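Humanoid build at Dremholm workshop moves on to kitchen chores

December 8, 2022

We've had the humanoid up on its feet in the shared workshop at Dremholm since June, and this week it finally got a go at the fridge corner! I'm one of six people on the build (the others mostly do legs, I mostly do wiring and complain about connectors), and I've been looking forward to this part more than I should admit.

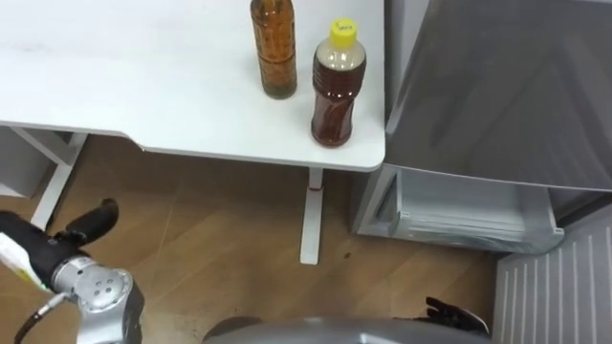

A package in the left gripper, with the fridge drawer partly open.

Packages are my favorite thing to practice with, mainly for the wrapping, which gives under the fingers and makes you think hard about how much squeeze to ask for. Bottles are a different headache. They're tall, they tip, and our desk has a curved front edge that the arm planner still treats as a personal insult. We keep a couple of them out on the desktop for practice.

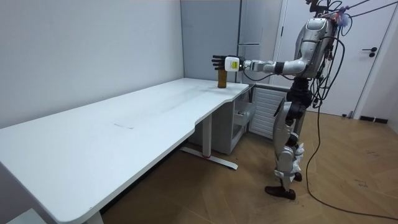
Clemen
Wiring and build notes, Dremholm workshop

The arm can get out to shoulder height and hold there, and I'm pretty pleased with that, given how many evenings went into the elbow. Cable routing is next on my list. I've got 44 clips on order from a shop over in Vendness and I plan to use every one of them (the waist bundle alone could eat half).

So far the arm rebuild has cost us $798, split between everybody, and we'd like to get the second wrist done before we spend any more. If you're local and handy with a crimping tool, come by, we have two spare benches and plenty of coffee.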